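Cataloger, Vintage Kitchen Tools (part-time, fixed term)

Stanel buys and resells used kitchen equipment: pasta machines, cookie presses, molds, hand mills and small steamers. We are hiring one cataloger to write listings for the Huenchumán collection, a lot of 143 pieces stored at our Siltdale workroom. Listings go up in our online shop under the Amis label.

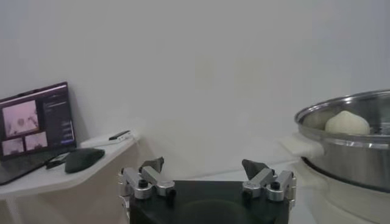 Laptop on the white table.

Duties

Identify each piece by maker, place of manufacture and decade. Transcribe all stamped or engraved marks exactly as they appear, including errors in spelling. Measure length, width and height in inches and record weight in ounces. Note chips, rust, replaced screws and missing parts. Write a listing of 60 to 100 words per piece. 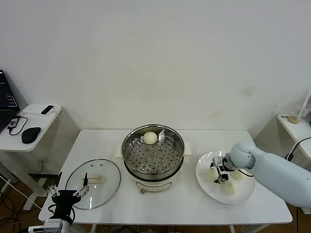 Electric steamer with one bun on the tray. Glass lid at left.

Requirements

Applicants need 2 years of work in resale, auction or museum records, and a working knowledge of common kitchen metals and finishes. Reading knowledge of Italian or German is useful but not required. Lifting up to 38 pounds is part of the job.
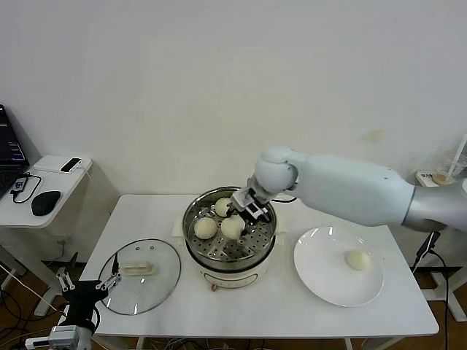

Listings follow a fixed order: object, maker, material, size, marks, condition. Material is stated part by part where a piece combines several. For a steamer such as the one with the cream-white body, the entry would give the stainless steel rim and the perforated tray separately, and would note that the holes are arranged in rings. Adjectives of praise are removed in editing.
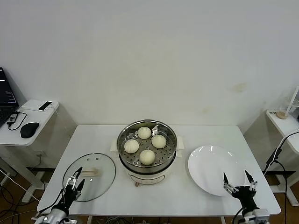
Four buns on the steaming tray.

Terms

Work starts in April and ends when the lot is listed. Hours are set with the workroom lead, Leszek Szczepańska. Pay is hourly. Parking is available behind the building.

To apply, send a resume and one sample listing for any kitchen tool you own to Marianna Głowacki, Stanel, Siltdale. Applications close March 10, 2021. Samples are not returned.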